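Covon Family Services Opens Post-Adoption Support Program for Families of Older Children

Print this release | E-mail this release
Shares: 25 | Comments: 3

BRONDNESS (April) – Covon Family Services, a licensed child placement agency, has opened enrollment for Lelance, a post-adoption support program for families who have adopted a child aged eight or older. The program provides case management, respite care and school liaison services for two years after the adoption decree is issued. Enrollment is open to families in the Brondness service area regardless of which agency handled the placement.

Lelance replaces the agency's earlier post-placement service, which ended with the final supervisory visit. Under that arrangement, a family that needed help after the decree was referred to outside providers and had to open a new file with each one. Under Lelance, the case file prepared during the home study stays open, and the same caseworker remains assigned unless the family requests a change.
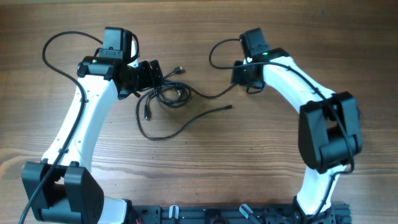
Eligibility is determined by the child's age on the date of placement, not on the date of the decree. Sibling groups qualify if at least one child in the group was eight or older when placed. Kinship adoptions and adoptions from foster care are covered on the same terms as international adoptions. Families whose decree was issued before the program opened may apply for the unused part of the two-year period. Guardianship arrangements that have not been converted to adoption are outside the scope of the program and continue to be handled by the agency's guardianship desk.

The program has places for 475 families in its first year. Applications are processed in the order in which complete files are received. A complete file consists of the application form, a copy of the decree or placement agreement, the most recent home study or supervisory report, and a signed release allowing the caseworker to contact the child's school. Incomplete files are held until the missing items arrive and do not keep their place in the order.

Each enrolled family receives an intake visit at home, followed by a written support plan. The plan lists the services the family has asked for, the provider responsible for each one, and the date on which the plan will be reviewed. Plans may include individual or family counseling, tutoring, language support for children adopted from abroad, help with obtaining birth and medical records, and assistance with applications for adoption subsidies. A family may decline any service in the plan without affecting its enrollment.

Respite care is provided at Siliņa House, the agency's residential site, and in the homes of approved respite families. Stays are limited to two consecutive nights and must be requested in advance through the caseworker. Siblings may attend together. A child's first stay is preceded by a daytime visit with a parent present, and medication is accepted only in its original pharmacy container with written dosing instructions.

Lelance also includes a separate track for adolescents approaching legal adulthood. Staff assigned to this track assist with replacement identity documents, proof of citizenship, bank accounts, and applications for vocational training or college. For adolescents adopted from abroad, the caseworker reviews the file to confirm that citizenship paperwork was completed after arrival. Where it was not, the family is referred to an immigration attorney, and Lelance pays for the first consultation.
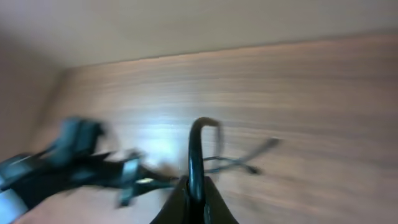 There is no charge for intake, case management or school liaison services. Counseling is billed to the family's health plan where coverage exists. Where it does not, families pay $25 per session and the program pays the remainder. Each family may also draw up to $800 per program year for approved expenses not covered by insurance or subsidy, including evaluations, tutoring, and travel to specialist appointments. Receipts must be submitted with the expense form. Amounts not used by the end of the program year do not carry over.

Records created under Lelance are kept separately from the adoption file. They are not released to schools, courts or other agencies without written consent, except where disclosure is required by law. Parents may request a copy of the support plan and all review notes at any time. Adolescents on the transition track may ask for a private meeting with their caseworker, and notes from these meetings are stored under the same rules.

Caseworkers assigned to the program complete a training course in trauma-informed practice, school discipline procedures and subsidy law before taking cases. Counselors in the provider network must hold a current clinical license and document prior work with adoptive families. The agency will review the network annually and publish the list of participating providers on its website.

Application forms are available from the Covon front desk in Brondness and may be requested by mail. Families currently under post-placement supervision do not need to submit a new home study. Their caseworkers will transfer the file on request.

About Covon Family Services
Covon Family Services provides home studies, placement services and post-placement supervision for domestic, foster and international adoptions. The agency also operates Siliņa House, a short-stay residential site.

Media contact: Communications Office, Covon Family Services, Brondness

Print this release | E-mail this release

Comments (3)

brondness_mom
Does the $800 apply per child or per family? We adopted a sibling group and the evaluations alone would use that up.

Covon Communications
It applies per family per program year. Families with more than one child in evaluation should also ask their caseworker about subsidy reimbursement, which is handled separately.

R.T.
Glad to see records help included. We spent most of a year trying to get our son's vaccination history and ended up having everything repeated. Will be sending in the form.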